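Last updated: September, 4:15 pm
17 comments | 236 shares

Lernwood fruit swap is moving indoors

Good news if you've got a tree that won't quit! The Lernwood fruit swap is leaving the parking lot on Kestum Street and setting up in the old Van Damme bakery, starting this month. I stopped by while Marta Demchenko was taping up the new sign (crooked, but she was happy with it) and she told me the doors open at 9 in the morning and close at noon, same as before.

The rules haven't changed much. Bring what you've got, take what you'll eat, and please cut the stems short so they don't poke holes in everybody else's stuff. Griet Claeys wants more jars for the jam table, with lids if you can find them. I've promised her mine, which means I finally have to clean out the shelf over the washer.

Rent on the bakery is $1145 for the season, and a bake sale in the spring already brought in $1000 of it. There'll be a coffee can by the door for the rest. Parking is behind the building, off Rindum Lane, and it fills up fast, so I'm planning to walk. I'll be the one hauling home way too many oranges again.
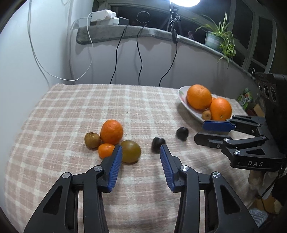
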